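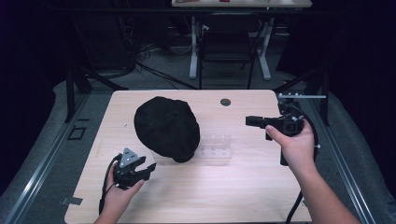
A black cap on the table between two handheld grippers at the Dindport shared workshop.

DINDPORT, Tue 17 September – Hats are tougher than they look, at least if you have to pick them up with two metal-and-plastic fingers. A small group at the Dindport shared workshop has taken up that very job with Jomo, a home-style build of paired handheld grippers, and it's a treat to watch!

Each gripper is worked by a person, one in each hand, with a cable trailing off the back. The members want a record of how people handle soft things, so a pair of robot arms can learn the same moves later on. Sveva Benedetti, who started the build, has set a goal of 1,000 hat pickups by October. The group has logged 200 so far.

Fingertips are the part everybody wants to talk about. The rubbery pads give the grip its bite, and they take a beating (a torn one can bunch up and hang in shreds).
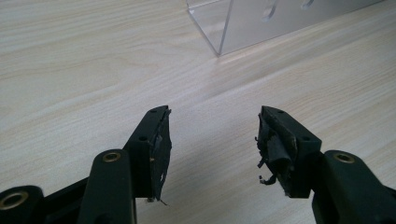

Bernardo Falcão would like to see the pads made thicker and swapped out after every 100 pickups, and he told the group he'd gladly cut the first batch himself. A softer rubber might grab better, he added, but he wouldn't bet on it lasting.

Cloth is the fun part. It folds, it slides, and it never sits the same way twice, so the best spot to pinch keeps moving. 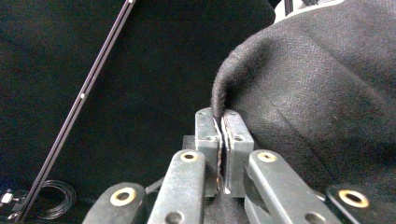

An edge or a folded corner is usually the easiest place to start, and new members get the hang of it within an evening. Scarves and gloves are next on the list. The workshop plans an open night in October, with both grippers out for visitors to try.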